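Why does a ball roll and a lemon wobble?

Have you ever dropped a lemon on the kitchen floor and tried to chase it? It doesn't run away in a nice straight line like a ball does. It swerves, it rocks, it curls round in a bend and then it stops somewhere silly, like under the cooker. Let's find out why!

It all comes down to shape. A ball is what we call a sphere. Wherever you put your finger on it, you are always the same distance from the middle. So when it rolls, every bit of the outside is as good as every other bit, and there are no bumps or corners to slow it down (hooray for balls).
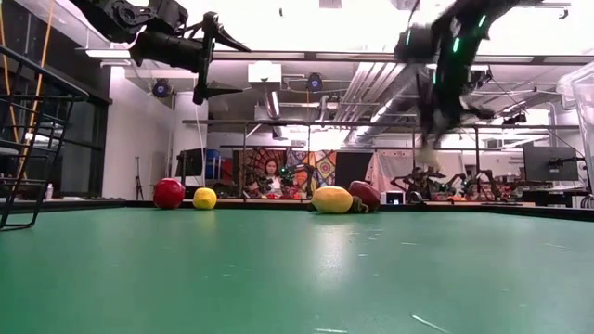
Shapes that are nearly round are where the fun starts. A lemon is longer one way than the other, so it has a favourite way to lie, and that is on its side. Even a toy one does it: look at the yellow plush lemon on the green table, lying down beside the red pepper, with a red ball and a smaller yellow ball further along the row. The balls don't have a side to lie on at all! A pepper is trickier still. Real ones have lumps and dents, and a stalk poking out of the top, so a pepper might roll over once, land on a flat bit and stay put.

Does size matter? A big ball and a small ball both roll, but the small one has to turn round more times to cross the same table. Try it with a football and a tennis ball and watch how busy the little one is.

Now have a go yourself. You will need:

A big book
Something to prop it up with
5 things from the kitchen or the toy box (a ball, a lemon, a potato, an orange and a soft toy would be brilliant)

Prop up one end of the book to make a slope. Before you let each thing go, say out loud what you think it will do. Will it roll, wobble, slide or just sit there? Then let go, without pushing!

Dragica Kneževič tried this with her class in Tistlow last December, and the big surprise was the potato. It rolled beautifully one way round and wouldn't budge the other. Turn yours sideways and see if it does the same.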